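[pladumau-讨论] Re: 开柜门任务的评分和腕部画面

发件人：Yolanda Castaño
收件人：pladumau-讨论
日期：2019年7月13日
主题：Re: [pladumau-讨论] 开柜门任务的评分和腕部画面

各位好：

先回 Keisha 的问题，再说我这边改了什么。原信引在前面，没有跟上讨论的人可以先看那一段。

Keisha Kowalczyk 写道：
> 大家好，
>
> 我在整理 Uvley 赛的提交材料，有几件事想在合并分支之前定下来。
>
> 第一，开柜门任务现在的评分只看门的转角，转到位就给满分。可是我看回放的时候发现，有几次门是被手掌外壳顶开的，手指根本没有碰到把手。按现在的写法这也算完成。我认为不应该算，至少不应该和正常抓把手开门同分。
>
> 第二，腕部相机的画面里夹爪本身占的面积很大。新来的同学问，能不能把相机往前挪，或者把夹爪从渲染里去掉。我倾向于都不做，但是说不清理由，请 Yolanda 讲一下。
>
> 第三，报告里每一节要配腕部视角的图。我手里只有外部视角的，请负责仿真的人补。
>
> 第四，Begay 组的接口文档还是四月的版本，里面夹爪开合的符号和代码相反。谁改过请认领。
>
> 另外提醒一下，Uvley 赛的报告正文上限是 28 页，附录不算。现在的草稿已经超了。
>
> Keisha

下面按问题的顺序回答，第三条的图直接放在对应的段落里。

一、关于评分

同意 Keisha 的意见。用外壳顶门不能算正常完成。我在 Netport 的评分脚本里加了一个接触条件：门开始转动的时候，两根手指中至少有一根要和把手有接触。没有接触就只给一半分，并且在日志里写一条记录，方便回头查。

有人可能会问，为什么不要求两根手指都夹住把手。我试过这种写法，太严。有的策略是把一根手指伸到把手后面往外带，门也开得很稳，这种做法在真实的柜子上同样可用，没有理由扣分。所以条件定为一根手指有接触即可。

阈值方面，接触力太小的不算，避免手指擦过把手就被记成接触。具体数值写在配置文件里，不写死在脚本中。请不要在自己的分支里私自改这个数，要改就在列表里说。

我用新脚本把旧的回放重新跑了一遍，一共 470 条。大多数条目的分数没有变化，变化的都是 Keisha 说的那一类。结果表放在共享目录的评分文件夹下，旧表我没有删，文件名后面加了“旧”字。

二、关于腕部相机

不要挪相机，也不要去掉夹爪。

相机的安装位置是 Begay 组给的，和实物支架一致。在仿真里往前挪，画面会好看一些，但是训练出来的策略放到实物上就对不上了。去掉夹爪也是同样的问题。策略需要知道手指现在张开多少、离目标有多远，这些信息有一部分就是从画面里的手指得到的。

新同学看图的时候，容易把大片单色的墙当成渲染错误。那是墙面材质本来就没有纹理，不用报问题。要判断相机姿态对不对，先看两根手指是否左右分开立在画面里，再看远处的家具。手指张开、还没有夹东西的时候，腕部视角是这样的：

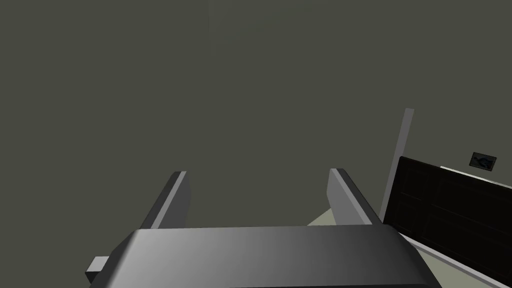 三、靠近柜门的一段

这一段是报告里写得最乱的，我建议重写。现在的草稿把靠近、对准、拉开混在一起讲，读者看不出来哪一步用了视觉，哪一步只是按轨迹走。

重写的时候请分开说明。靠近阶段用腕部画面加关节读数，目标点由检测模块给出。对准阶段只看腕部画面，每一步都重新估计把手的位置。拉开阶段主要靠力反馈，画面只用来判断把手有没有滑脱。

对准阶段的难点在把手的形状。弯的把手从斜下方看过去，两端离相机的远近差得比较多，检测框的中心往往不在适合下手的位置上。Pladumau 的旧版本直接取框的中心，失败不少。新版本先估计把手的走向，再沿着走向取点。这个改动请在报告里单独写一小节，评委去年就问过类似的问题，当时我们没有答好。

还有一点容易漏写。柜门的颜色深，把手的颜色浅，这个反差对检测有利。如果比赛场景换成深色把手，现在的检测模块未必能用。我们没有做过这方面的测试，报告里要如实写，不要写成“对各种柜门均适用”。

配图用从下方看柜门的那一张。星空图案的小物件也在画面里，图注里要提到。 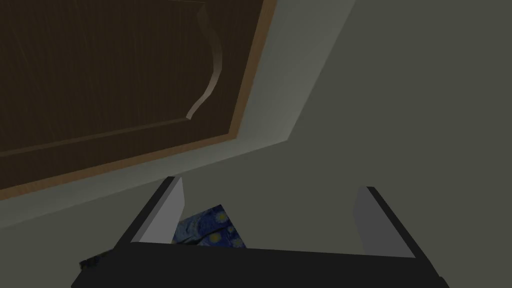

图2 腕部视角：深棕色木柜门与弯形把手，左侧手指旁为带星空图案的小物件（仿真渲染）

图注请保留“仿真渲染”几个字，赛方要求仿真图和实拍图要能区分开。第一张图也照此处理。

四、关于接口文档

符号的问题是我造成的。四月改代码的时候把开合的方向统一成了正值为张开，文档没有跟着改。现在已经改好，提交到 Begay 组的文档分支，请他们组里的人审一下。审过之前，以代码为准。

受影响的有 2 个脚本，一个是回放转换，一个是手动遥控。手动遥控那个我已经修了。回放转换还没有动，里面有一段处理旧格式的逻辑我看不明白，请原作者来改，或者写几行注释告诉我那一段在做什么。

五、关于页数

超出来的部分主要是第五章的参数表。我建议整张表移到附录，正文只留和评分有关的几行。相关工作一节也可以压缩，有两段讲的是同一件事。

重跑一次完整的仿真评测，在实验室的机器上大约要 28 分钟，所以正文里的数字不要手抄，跑完以后用脚本生成表格再贴进去。上次手抄抄错过一行，到交稿前才发现。

需要各位做的事情：

评分：所有人更新到最新的 Netport 分支，用新脚本重跑自己负责的任务，分数有变化的在列表里报一下任务名。
报告：Keisha 负责第五章和页数，我负责对准阶段的那一小节。
文档：Begay 组审接口文档。
图：上面两张的原图在共享目录的报告配图文件夹里，请用原图，不要从邮件里另存，邮件系统会压缩。

对半分这个处理有不同意见的，请直接回复本邮件，不要另开主题，不然归档以后很难找。合并之前都可以改，合并之后就按这个规则报成绩。

Yolanda Castaño

_______________________________________________
pladumau-讨论 邮件列表
退订请发送标题为“退订”的空白邮件至列表管理地址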